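How I finally got the book pile off my desk

Posted 16 March 2021

I've been working at the same white desk since February and somehow every thick paperback I own ended up living on it, flat, in a heap, wherever I last put my coffee. So I got one of those three-slot file organizers and turned it into a little book stand. Mine is the Paddale from Clomar, but any organizer with slanted sides will do the job (an old magazine holder works too, you just get one slot).

First, clear the desk. Everything goes! Then wipe it down with a damp cloth and a drop of dish soap and let it dry. My desk has scuffs that aren't going anywhere, and I've made my peace with that.
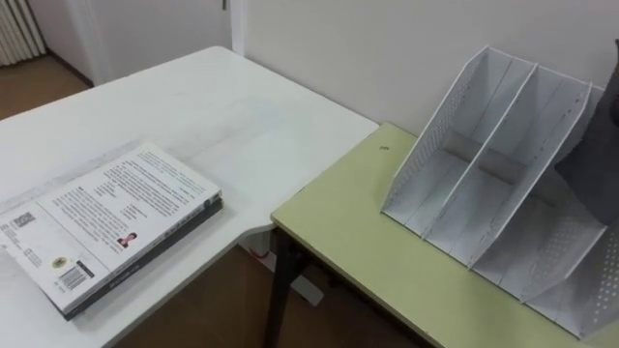 Now sort your books into three groups, one for each slot. I do "reading now," "need for work" and "should really go back on the shelf." Don't overthink it, you'll change your mind by next week anyway. Keep the piles low and lay the books flat while you sort – tall stacks slide, and I've bent enough corners to know.

Next, pick a spot for the organizer. I use the side table that sits against my desk, a pale yellow-green thing I'm weirdly fond of, so the desk itself stays free for my laptop. Push the tall back toward the wall and leave the low front facing you, so you can grab things without standing up. 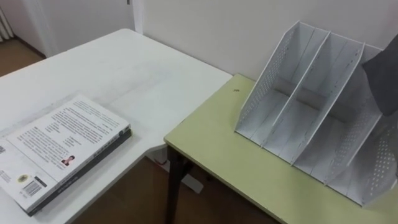 The three-slot organizer on the side table, with a thick book waiting on the desk.

Before you load it, measure your fattest book! I've got one from Potgieter that runs to 1052 pages and it needs a slot all to itself. Thin paperbacks can share, but stop while there's still room to get your fingers in. If you have to tug, take one out.

Put the heaviest book in the middle slot and the lighter ones on either side. Spines face out, bottoms down, and the big ones go all the way to the back. The whole thing takes me 10 minutes, and that includes reading the backs of books I'd forgotten I bought.

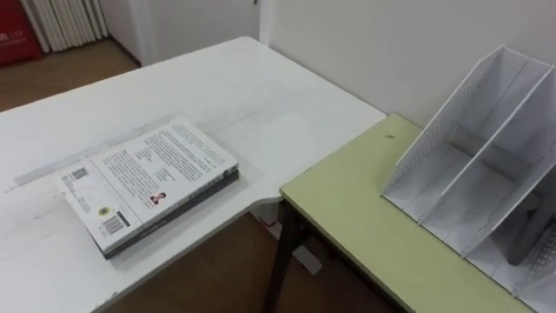 Old tape marks are a separate job. Rub a little cooking oil on the spot, leave it for 8 minutes, then scrape gently with a plastic card and wash the oil off with soapy water. Try it on a hidden bit first if your desk is painted. I had a bottle of Morkesus cleaner under the sink and tried that on my last desk, but the cooking oil did just as well and I didn't have to open a window.

Once a week I pull out anything I haven't touched and put it back on the big shelf in the hall.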